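Metal Bins, Trays and Drawers: Cleaning, Touching Up and Keeping Rust Out

Painted steel bins last a long time if the coating is looked after. Most of the ones that get thrown out have sound metal under a bad surface. The notes below cover shop bins, parts trays, tool chest drawers and the open boxes people keep under a bench for offcuts.

Emptying and sorting

Take everything out. Working around a pile of screws in one corner leaves that corner dirty, and the corners are where rust starts. Tip small hardware onto an old bedsheet, pick out what is worth keeping, and run a magnet through the rest. Put the magnet in a plastic bag first; the filings come off when the bag is turned inside out.

Vacuum the loose grit before any liquid goes in. Wet grit turns to paste and packs into the seams.

Degreasing

Dish soap and hot water handle light oil. For older grease use mineral spirits on a rag, then wash with soap to remove the film the spirits leave. Paint will not stick to that film. Rinse twice. Dry with a towel and leave the bin upside down on two sticks overnight so air can get under it.

Keep spirit rags away from the heater and lay them flat outdoors to dry. Do not ball them up in the trash.

A water test tells you when the surface is clean. Flick a few drops on the metal. If they spread into a thin sheet, go on to the next step. If they bead, wash again.

Checking the coating

Run a fingernail across the worn places. Three conditions are common:

Scuffed but tight. The color is thin or polished but nothing lifts. Leave it alone or wax it.

Flaking. The edge of the paint catches the nail. It has to be scraped back to where it holds.

Blistered. There is rust under the paint even if none shows. Open every blister with a scraper.

Scraping and sanding

Use a carbide scraper for the flakes and 80 grit to knock down the step between bare metal and old paint. Follow with 120 and stop there. A finer grit gives primer less to hold. Feather the edge about as wide as two fingers. If you can feel the step with your eyes shut you will see it under the topcoat.

Old shop paint may contain lead. Test kits are cheap. If the test is positive, wet sand only, wear a proper respirator and bag the waste.

Rust converter and primer

Brush off loose rust with a wire cup. Converter works on a thin, tight layer of rust and does very little on clean steel, so put it only where there is brown. Let it go fully black before priming. In a cold garage that can take two days.

One coat of self-etching primer on bare metal, then one coat of ordinary gray primer over the whole panel. Check the cans are compatible. I had a lacquer primer lift an enamel in October and had to strip one side of a drawer back to metal.

Topcoat

Hammered finishes hide dents and old sanding marks. Flat finishes look even but hold dirt. For a bin that will have steel parts dropped in it, semi-gloss wipes down easiest. Two light coats are better than one heavy coat, especially on the sloping sides, where heavy paint runs. Allow a week before loading anything heavy. It will feel dry in an hour and still dent under a wrench.

Liners

A liner does more for the floor of a bin than any paint. Options, cheapest first:

Cardboard, replaced when it gets oily. Holds moisture, so check under it.

Ribbed rubber matting. Cut it a quarter inch short on each side so it can be lifted out. The Dornmont matting I bought was 29 inches wide and needed one cut.

Cork sheet. Good for gauges and chisels. Not for wet tools.

Polyethylene sheet. Stiff, slides around, cleans easily. Hold it down with two dabs of silicone.

Tímea Gulyás in Cokstead wrote to recommend carpet tile laid pile down. I tried it in one drawer. It stays put and is quiet, but it sheds for the first month.

Damp

Paint fails faster in a damp room. My garage in Prernadstead sat at roughly 38 percent humidity with a small dehumidifier running, and bare tools stayed bright through the winter. Without it they spotted in a few weeks. Silica gel packs work in closed drawers and do nothing in an open bin. Where there is no power, a thin wipe of paste wax every couple of months is enough for most things - reapply after anything wet has been in there.

Fasteners and seams

Snug up any screws before painting. A loose floor panel flexes and cracks the paint around each head. Run a thin bead of seam sealer where floor meets wall if there is a gap, and smooth it with a wet finger. Leave drain holes open. Mask threads with a bit of foam earplug, which pulls out cleanly after the paint sets.

Where to spend the effort

Touch-up paint should go where parts land and slide, and the rest can usually wait. Sloped surfaces take more abuse than people expect, as everything dropped on them scrapes its way down. On the gray bin at the end of this page the pale sloped panel has a ragged dark worn area along its lower center and right, with flecks of coating gone above it, while its upper part is still nearly white. With wear in that pattern I would scrape and prime the lower area, feather up past the flecks, and leave the top alone. The floor is scuffed with paler patches, and a mat would cover that.
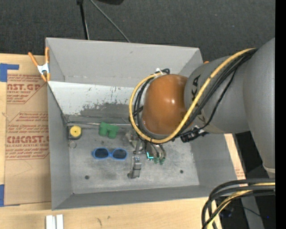

Related tips
Sharpening a Cabinet Scraper
Freeing a Stuck Drawer Slide
Storing Half Cans of Paint
Kerr Bench Vise: Cleaning the Screw
Which Gloves for Which Solvent

Contact | Copyright Workshop Notes | Back to top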